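Stop Throwing Away the Pauses

Most teams that collect teleoperated demonstrations trim them before training. The usual filter removes any stretch where the arm moves less than some threshold, on the theory that an idle arm teaches nothing and a policy trained on idle arms learns to stall. The second half of that is true. The first half is where I disagree.

At Balogh we keep a simulated kitchen for this work. Operators drive the arm by remote control and see what the wrist view gives them, which is often a steep angle and a good deal of gripper. Our last set held 1,896 episodes. The standard filter, the one that ships with the Cotach toolkit, cut into 1,168 of them. I went back through the cuts and found that a large share fell just before a grasp, when the operator had stopped to work out where the fingers were relative to a handle or a rim.

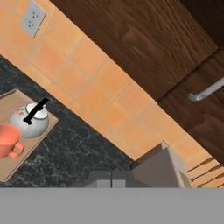 Wrist view in the simulated kitchen, with the teapot and mug on their board and the gripper in the foreground.

A person holding a real arm by the wrist rarely stops at a point like this. Hands-on teaching gives the demonstrator two eyes, a free neck and a sense of contact. Remote control gives a tilted picture and some delay. The pause is the price of that, and it marks the states in which the picture alone does not settle the next action. A policy working from the same camera will meet the same states. If the data shows it only the confident motion that followed, it will be confident too, and it will put a finger into the side of a teapot.

The objection is that nobody can learn from zeros. Fair enough — I do not propose feeding them in raw. Keep the segment, label it, and shorten it to 6 frames. In the Bullidico format this takes one extra field. We retrained on 21 tasks this way, and the grasps I cared about got better on the cluttered ones and stayed flat on the rest. That is a modest result from one lab, and the delay on our link may have inflated it.

What I would like to see is the raw recording published next to the trimmed one. Wekum does this already, and the storage cost is small. Once the pauses are deleted, no later method can ask for them back.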